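Samerum Tabletop Set: Gallery

Wrist camera views and notes from the kitchen objects part of the collection
Sasstead Manipulation Group. Page kept by Benjamín Toledo.

The Samerum set is a body of teleoperated demonstrations for training a grasping and placing policy. Each episode is one attempt at one instruction, driven by a person at the leader arm and stored with joint positions, gripper opening and the camera streams. The kitchen objects part holds 175 episodes so far. Failed attempts are kept and labeled as failed.

Setup

Episodes are recorded at the Takness bench. The arm has a two-finger gripper with a small camera at the wrist. A second, fixed camera covers the whole table; its stills are on the Sosa page along with the calibration files. Only the wrist view is shown in this gallery.

Table covers are changed between blocks of 36 episodes. Plain covers gave a policy that did well on plain covers and poorly elsewhere, so the current plan uses patterned cloth for most blocks. Cloths are laid by hand and are not ironed or taped. Folds stay in.

Object placement is drawn from a list before each episode. The operator sets the objects down, returns the arm to its start pose and begins recording. Start poses vary by up to 5 cm in each direction, which means an object named in the instruction may be only partly in the wrist view when the episode opens.

Labels

Each episode carries the instruction text, the operator code, the cover code and an outcome. Time steps where the gripper is closing are marked automatically from the finger position and checked by eye. Almost 65 episodes still need that check.

Instructions are written by the operators in their own words. Spelling is corrected, wording is not. "Steamer," "bamboo basket" and "round basket" all occur and are left as they are.

Gallery

Cover: green cloth, white grid. Wrist view. 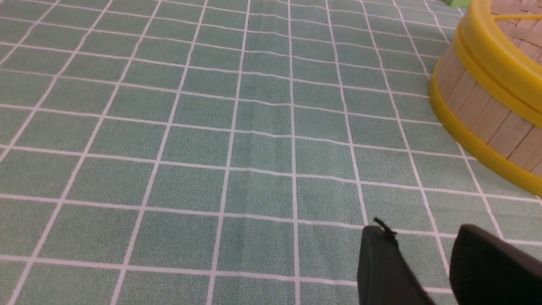

Page last changed: June, 16:20

Gripper open, nothing held. The bamboo steamer with yellow bands is at the upper right, only partly in view. A crease in the cloth bends the grid lines near the middle of the table, and the lines run straighter closer to the gripper.

The grid is useful when checking camera pose by eye, but it is not used for calibration. Lines that pass over a fold should be ignored for this purpose.

Full-size stills are stored with the episodes under the cover code. Requests for access and reports of wrong labels go to Benjamín Toledo at Sasstead.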